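3.2 Collecting demonstrations by remote control

All demonstrations were given by teleoperation. The operator wears a pair of tracked gloves and sees the table through the head camera of the robot, with the two wrist views shown side by side below it. Finger angles from the gloves are mapped joint by joint to the hands, and arm motion is scaled to 90 percent of the operator's own. Malou Bjarnason and Tumaini Lema gave all the demonstrations after a short practice period.
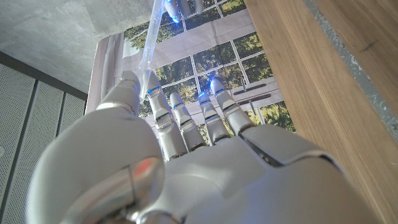
3.3 Tasks and objects

We used a set of small household items and toys, among them a passenger jet model, a red bowl, a black hair claw clip and a clear plastic tube. Each task was shown 100 times, for a total of 451 usable demonstrations after Grażyna Żak removed runs with dropped video or a late glove signal. Objects were moved by hand between runs so that the policy would not learn fixed positions.
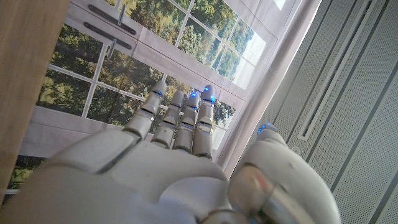
Wrist views were recorded together with joint angles and stored in the Inach format. We kept the room as it was, with daylight coming through the window, and made no attempt to even out the brightness between morning and afternoon runs. A run ended when the operator pressed a foot pedal.

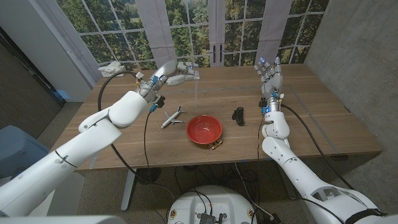 Figure 2. Both arms over the table during the work, head camera view.

The operators found thin objects the hardest to pick up by remote control. With no sense of touch in the gloves, they tended to close the fingers too early and had to open them and try again. We left these second tries in the data. Training on them is covered in Section 4.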